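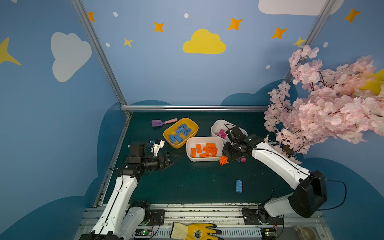 Sorting by colour is a waste of time, change my mind

Last updated: 2025-04-28

mortarboard_ken
I've read the big Clenberg storage guide now, all of it, and I'm not convinced. It tells you to split your bricks by colour first and shape second, and it says this as if it were a law of physics. I did it that way for a whole winter. At the end I had a lovely blue tub in which I could not find a single blue two by two. Can anyone tell me what colour sorting is supposed to be for, apart from looking nice on a shelf?

pebbledash
It's for people with small collections. If you own one shoebox of bricks then colour is fine, you can see everything at once. Past that it falls apart. Your eye picks out a red thing among blue things very quickly. It does not pick out a short blue thing among slightly longer blue things.

tallulah_builds
Disagree with both of you! My two build by colour and nothing else. They want "a pink house" or "a yellow digger" and they couldn't care less whether the walls are made of long bricks or short ones. We have trays by colour and tidying up takes us 15 minutes, and a five-year-old can do it without being told. Try getting a five-year-old to sort plates from tiles.

mortarboard_ken
Fair, but that's an argument for easy tidying. I was asking about finding things.

tallulah_builds
They're the same thing in this house. If it isn't easy to put away it's on the floor, and then I find it with my foot.

grout_expectations
The Clenberg guide also says you should buy their stacking drawers, which I'm sure is a coincidence. I priced up what they recommend for a medium collection and it wanted 47 drawers. Who has the wall space? I use old takeaway tubs and a marker pen.

oldsluice
I'd be wary of takeaway tubs. The lids go brittle and split at the corners, and then the stack leans. I bought a set of the Drudham trays in November, the shallow open ones. They're dull but they've held up so far. Shallow matters more than colour or shape in my view. Anything deeper than your hand and you're digging.

pebbledash
Agree on shallow. Don't agree on open. Dust.

oldsluice
You wash them once a year. It's hardly a burden.

pebbledash
Have you ever tried drying more than 900 bricks on bath towels? I have. The studs hold water for days. I'll keep my lids.

grout_expectations
Mesh laundry bag, shake it hard outside, then spread them out. Still takes ages, I admit.

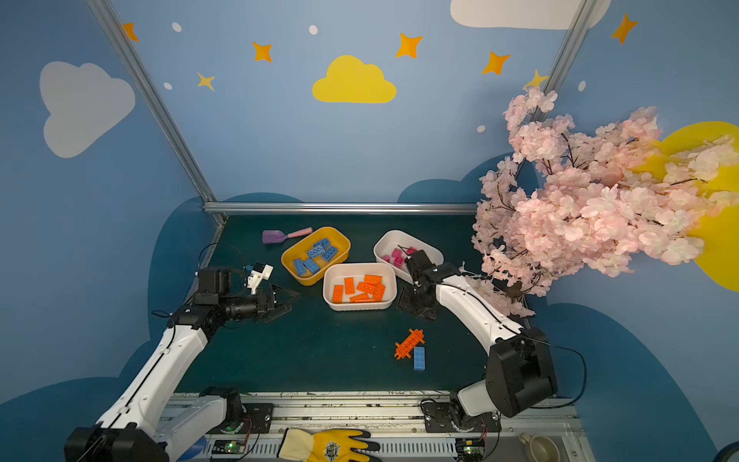 Is it worth sorting by colour if you only have a few colours?

If you have three or four colours and mostly plain bricks, a tray for each is enough, and you can leave the shapes mixed until you find yourself hunting for one.

mortarboard_ken
That's the first sensible thing in this thread, though I notice "until you find yourself hunting" is doing a lot of work. I was hunting from day one.

tallulah_builds
Because you build castles with hinges in them. Most people don't.

mortarboard_ken
Drawbridges. But yes.

latchkey_lou
Has anyone tried the Zabala method? Someone on the Adov board swears by it. You keep a "most used" tray next to you, whatever colour or shape, and everything else stays in one big tub. When something's been in the tray for a month without being touched, it goes back in the tub.

grout_expectations
So it's a pile with a smaller pile beside it.

latchkey_lou
More or less. I like it though. I've stopped fretting about where the odd pieces go, and I build more than I did.

oldsluice
I don't see how you remember what's been touched. A month is a long time. I'd just end up with a tray of whatever I used last Tuesday.

latchkey_lou
That is pretty much what you want in it, no?

pebbledash
Only if you build the same thing twice. I read that Adov thread too, and the chap pushing it had never owned more than one large set. Of course it works for him. Anything works with one set.

mortarboard_ken
Right, I'm going to test it and stop moaning. I'll take 100 bricks, mix them up, and time myself pulling out ten particular ones, first with colour trays and then with shape trays. Same ten each time.

grout_expectations
You'll know where they are by the second go. Do it on different days or get someone else to do it.

pebbledash
Also ten isn't enough to tell you anything. And you've already decided the answer.

mortarboard_ken
I have, a bit. I'll get my sister to do the picking, she has no opinion on any of it.

tallulah_builds
Use a child! They're faster than all of us and they don't care who's right.

oldsluice
Whatever you use, post the times even if colour wins. Last time somebody ran one of these the results never turned up.

mortarboard_ken
I will. I need to buy some trays first. Are the Drudham ones sold singly or only as a set?

oldsluice
Mine came as a set. Ask in the buying section, someone there will know about singles.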